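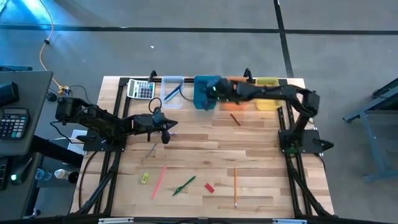

Figure 1. The sorting table with the four bins along the far edge and the calculator in the corner.

Desk Supply Sorting: Layout and Sorting Rules
Project report, Wayne MacPherson and Tyson Beaulieu

1. Background

The Romiten study room has a shared supply cupboard that students borrow from during exams. By May the cupboard is usually a mess. Pens are mixed in with erasers, markers end up in the paper tray, and people buy things the room already has. Our project was to work out a simple bin layout for small stationery and to write rules clear enough that two people sorting the same pile would put every item in the same place.

We did not try to reorganize the whole cupboard. Paper, binders and anything too large for a bin were left out.

2. Materials

We worked on the butcher-block table because it has enough open surface to spread out a pile in front of the bins. There are four plastic bins in different colors: clear, teal, orange and yellow. We had a budget of 50 dollars and spent most of it on the bins, which came from Grikard. Two of the first set had lids that did not fit and were exchanged. In the end we left all the lids off.

The calculator stays on the table, outside the bins. We first had it in a bin, where it took up most of the space and covered whatever was underneath. The top left corner was free, so it went there.

3. Layout

The bins stand in a single row at the far edge of the table. We also tried a two-by-two block in the middle, but the back pair was hard to reach and the pile had to be split to either side. With a single row, the loose items can be spread across the front and moved straight back.

The order from left to right is clear, teal, orange, yellow. Blue pens go in the clear bin. They are the item borrowed most, and they can be seen through the side without anyone leaning over. They are laid in flat. Standing them up made the bin tip when it was nearly full.

The other three are assigned as follows in our rules:

Teal: pencils and other writing tools that are not blue pens
Orange: erasers, sharpeners and clips
Yellow: markers, glue sticks and anything left over

4. Sorting rules

The first draft of the rules was one line per bin. When we each sorted the same pile separately, we disagreed mostly on thin items. A gray pen, for example, went in with the blue pens for Tyson and with the pencils for Wayne. We changed the rule so that the clear bin takes blue pens only, and every other pen goes in teal.

The second problem was items with no obvious use, such as short sticks and loose caps. Our rule now is to put these in yellow and check that bin on Monday. If an item has not been claimed by then, it goes in the lost property box in the Bélanger hallway.

We also added a rule about order. Long items are sorted first and small ones last. Small items tend to roll under the long ones, and it was slower to look for them at the start - we kept moving the same pens back and forth.

5. Problems

The orange and teal bins are the same size, but the orange one fills up much sooner because clips take more room than we planned for. A shallow tray inside it might help. The yellow bin is also too easy to use as a place for everything. Tyson suggested a smaller bin there, so that it has to be emptied more often. We have not tested this.

Labels were discussed and dropped for now. The Emard labels we had peeled off the plastic within a day.

6. Next steps

We plan to give the written rules to students who were not part of the project and have them sort a mixed pile without help from us. The rules sheet is one page and will be taped inside the cupboard door once the wording for the yellow bin is settled.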